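Windows render solid black from one side in Drasard, fine in the editor
Posted 8/22/25 in Eltimier Engine Help > Rendering

Jisora

I'm building a small indie adventure game called Drasard in Eltimier and have a problem with window glass. In the editor viewport the glass is correct. In a packaged build, some windows lose the glass and show black where it should be. Others made from the same parts are fine. No warnings in the build log.

What I have tried so far: rebuilding the shader cache, deleting the intermediate folder, switching the glass from alpha blend to additive, and raising the transparent draw limit to 2,000. None of it made a difference. The project was on an older engine version until June and I don't remember seeing this before the upgrade, but I wasn't making packaged builds often then.
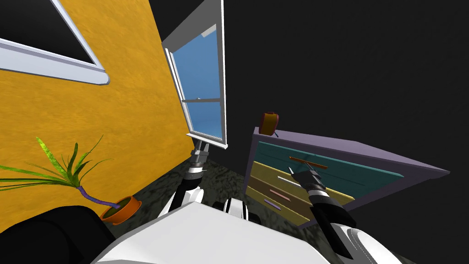 The level is one house exterior with 17 window prefabs, all using a single glass material with culling set to Back. Lighting is baked, no ray tracing, one directional light. On the yellow wall, the open casement has its two blue panes and draws as intended, while the window set into the wall at upper left is dark inside the frame. I can't find a setting that differs between the two kinds. Is there a build option that strips materials per instance?

Kpodo

There is no per-instance stripping. Check the face direction first. If the fixed windows were mirrored with a negative scale, the normals on the glass plane are reversed. The editor viewport draws both sides by default, and a packaged build follows the material's cull setting. With culling set to Back, a reversed pane is not drawn, and you get whatever is behind it. If the house has no interior, that is the clear color.

To test it:

Open the glass material and set culling to Off.
Package only the one level.
Look at the same window from the same position.

If the glass appears, set culling to Back again and fix the mesh. Apply the scale in your modeling program, recalculate the normals outward, and export again. Leaving culling off works too, but each pane is then drawn twice and you may get sorting errors where two windows overlap on screen.

If nothing changes, look at the reflection probes. A smooth glass material with no probe in range can go very dark in a build.

glasspack_user

had the same thing, reinstalled the engine and it went away. might have been drivers

Jisora

Culling was the cause. The fixed windows were mirrored copies with a scale of -1 on X. I applied the scale, exported again with culling back on, and the glass draws in the packaged build. I did not need to change the probes.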